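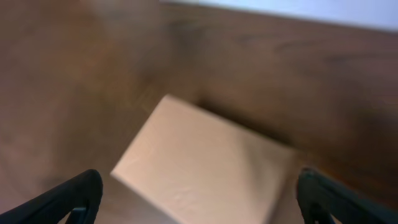 Our project for the spring term was about why the Gercombe College women's volleyball team began serving so differently in the second half of last season, and whether it did them any good. I had played a little in high school (badly, and mostly from the bench) and Trinity Whitfield had never watched a full match before we started, so between us we had one person who thought she knew things and one who kept asking very useful questions. We did most of the sorting at a polished wooden table, the reddish-brown kind with the grain running across it.

What we wanted to know

Coach Tobias Nakamura told us at our first meeting that he had asked his servers to stop going for aces and to aim for the deep corners instead, starting with the home match against Lyons. He was kind enough to lend us the paper score sheets for 20 matches, and he put up with a great many emails from us afterward, for which we are still grateful.

How we went about it

We copied every serve into a spreadsheet and marked it as an ace, an error, or a ball in play. For balls in play we also noted who won the rally. Trinity read aloud and I typed, and then we swapped over and checked each other's work, which took more than 3 weeks. The sheets from the away match at Vadberg were smudged in the second set, so we left that set out.

What we found

Errors went down after the Lyons match, and so did aces, which is about what Coach Nakamura expected. The part that surprised us was the rallies. Gercombe won a larger share of them against the weaker passing teams, but against Adby, who have 2 very steady back-row players, the deep serve hardly seemed to bother anybody, and the team lost both meetings.

Problems we ran into

Score sheets don't say where a serve landed. We had to take the coach's word that the players were doing as he asked, and one of the 6 regular servers cheerfully told us on a Friday after practice that she had mostly kept serving her old way! If we did this again we would sit in the gym and chart the landing spots ourselves.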